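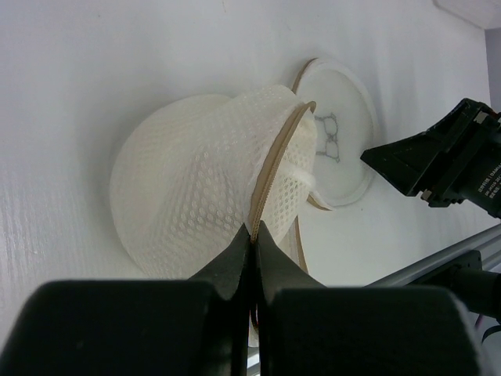 Ticket: Zip on mesh laundry bag opens by itself mid-cycle
Board: Laundry and Linen, Kurnwood Tenants' Help Desk
Opened by: Perrine Perrin
Opened: 29 June 2021
Status: Closed, with reservations

Original report

The white mesh bags in the shared laundry at Kurnwood have stopped being bags. They go into the machine zipped and come out as a sort of flat net with an opinion. My socks, meanwhile, have gone travelling. I found one inside a fitted sheet and another in the rubber door seal, where it had clearly been living for some time.

Details, as the form insists on details:

Type of bag: white mesh, beige zip, the kind with small oval holes.
Machine: the front loader nearest the door.
Load: socks, two bras, one thin jumper I was fond of.
Programme: Delicates, 40 degrees.
What I expected: clothes in bag.
What I got: clothes.

I have tried zipping it harder. Please advise.

Reply from Ivars Grīnberga, help desk

Thanks Perrine. Sorry about the jumper. A few questions before I go and stare at it myself.

Where does the slider end up when the bag comes out, at the open end or halfway along? Do the teeth look bent anywhere? When you shut it, do you tuck the pull under anything? Some of these have a little elastic loop at the closed end and some had one once.

Also, how full are you packing it? No judgement. I have seen what people at Sarnstead put in theirs.

Reply from Perrine Perrin

Slider comes out at the open end every time. Teeth look fine to me, though they are very small teeth and I'm not a dentist. There is no elastic loop. There's a bit of stitching where one might have been.

Fullness: comfortable. All right, full. It looks like a pudding.

Ivars Grīnberga, log

Took one bag from the shelf and put it through by itself with a tea towel inside. Zip stayed shut. Declared victory, wrote half a closing note, deleted it.

Second run, same bag, stuffed to the Perrin standard with my own socks. Delicates again, spin at 2000 as somebody had left it. I didn't know the dial went that high on Delicates and I'd like a word with whoever found out. Zip fully open at the end. Socks everywhere. One still missing.

Third run, same stuffing, spin turned down to the lowest setting. Zip open by a finger's width. Better, but you wouldn't trust it with a jumper.

Fourth run, half the socks, lowest spin, slider pinned down with a small safety pin through the pull and the mesh. Stayed shut. The pin left a tiny rust mark on the tape, so that's not the long-term answer.

Ivars Grīnberga, reply to ticket

Findings so far. The slider has nothing to hold it, so once the drum gets going it walks back along the teeth, and a tight bag helps it along. Workaround until we have new bags:

1. Fill the bag to half and no further. If it sits up on its own like a pudding, take something out.
2. Close the zip by holding the end of the tape flat with one hand and drawing the slider over with the other. Don't yank it one-handed. The mesh catches.
3. Poke any labels, straps or corners back inside before the last bit. A scrap of cloth in the teeth will hold them apart and you'll think it's shut.
4. Thread a short piece of cotton string through the pull and tie it to the mesh. A hair tie does the same job.
5. Check the spin dial. Please.

Reply from Perrine Perrin

Hair tie worked on the first go. On the second go the hair tie vanished but the zip stayed shut, which I'm choosing to count.

Step 3 was me, by the way. I'd been closing it over a bra strap for months and feeling quite pleased with how snug it was.

Is anybody going to replace the bags, or is this how we live now?

Ivars Grīnberga, reply to ticket

Asked Tollent, who supply the linen shelf. They can send bags with the elastic garage over the pull (that is what it's called, a garage, I didn't make it up). Lapiņa do a drawstring one as well, but the cord toggles bang around in the drum and the ground-floor flats have suffered enough. Went with Tollent. Due in January, they say, without saying it very loudly.

Old bags stay on the shelf until then, with a saucer of hair ties next to them. I've put a sticker over the top half of the spin dial. It's been peeled off already, so there's another one under it.

Closing this. Reopen if the zip wins again.

Perrine Perrin, comment after closing

Found your sock. It was in my pillowcase. I've left it on top of the dryer.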